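Open afternoon at Bustilier, Fultomstead

The laundry hall handles 3,058 garments a day, and by the second staircase I believed every one of them. We got 44 minutes, a paper hat and a talk on lint. The folding room was the best of it – I have owned shirts all my life and evidently never folded one.

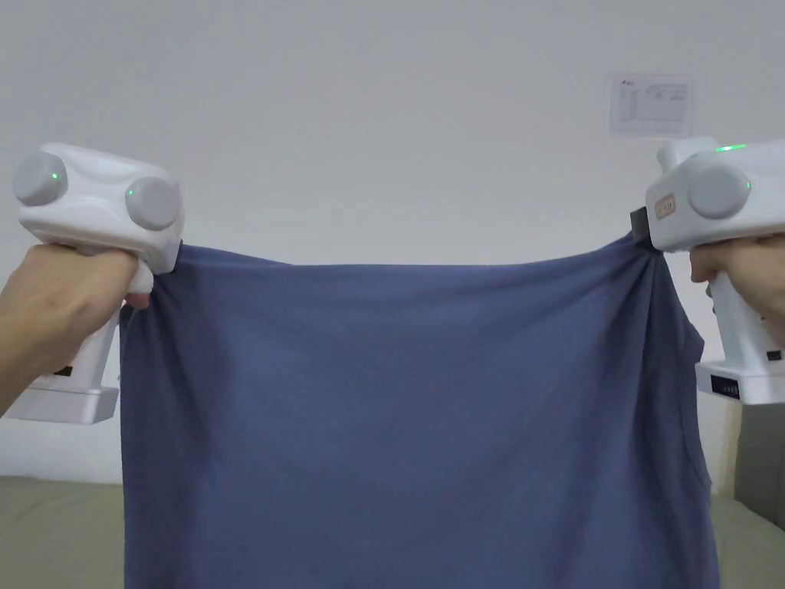

Photo: Hosatley Visits

A blue top held up by two points along its edge hangs fairly flat, give or take a few creases. Mine at home don't. Tea was in the Wolde annex, with one biscuit each.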